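Progress report to the Griltgate fund -- tube handling cell, Utus bench
19th April

The grant paid for one cell that loads and unloads tube racks without a person standing over it. The cell runs. Whether it runs well enough to justify a second payment is a separate matter, and the numbers we were sent by the supplier do not settle it.

Since the last report the cell has logged 3326 pick attempts. Lindqvist, who supplied the arm controller, counts a pick as good if the fingers close on something. We count it as good if the tube ends up in the right hole. By our count the cell failed 23 times in the last block of 500, and most of those came from racks that were sitting a little off their taught position. 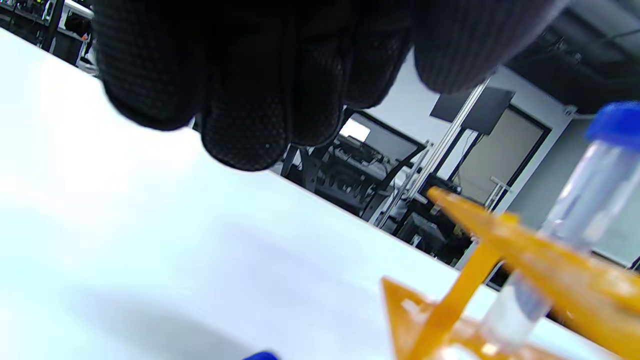 Report prepared by the cell maintenance lead, Brivosik Automation

So most of April went into the rack and the bench, and very little into the software. The orange racks are light and they shift when a tube goes in hard. Setting one up by hand, with gloves on, takes longer than the manual says. We now seat the rack, load it, unload it, and check it against the taught position before the arm is enabled. The manual asks for this check once a week. We do it at every start, and it still catches something more often than I would like.

Capped and open tubes are another sore point. The controller has one grip setting for both. Lindqvist says a single setting is fine. Our log disagrees, and we have asked for two.
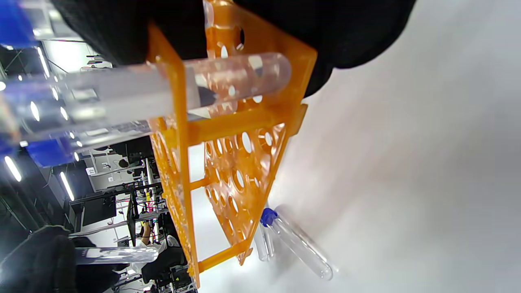 Tubes and rack handled at the bench, gloves on.

Maintenance done this period: finger pads replaced, wrist cable rerouted after it rubbed through its sleeve, bench releveled twice. The second releveling should not have been needed and I do not have a good explanation for it. A loose foot is my guess -- it has been tightened and marked with paint.

Downtime came to seven days. Two were planned. The other five went to waiting for a replacement wrist sensor, which arrived with the wrong connector and had to go back.

Next period we will run another 500 picks with the new start check in place and report failures by cause. If the rate has not dropped, I would advise holding the second payment until the grip setting is fixed. The spare parts request is attached separately and has not changed.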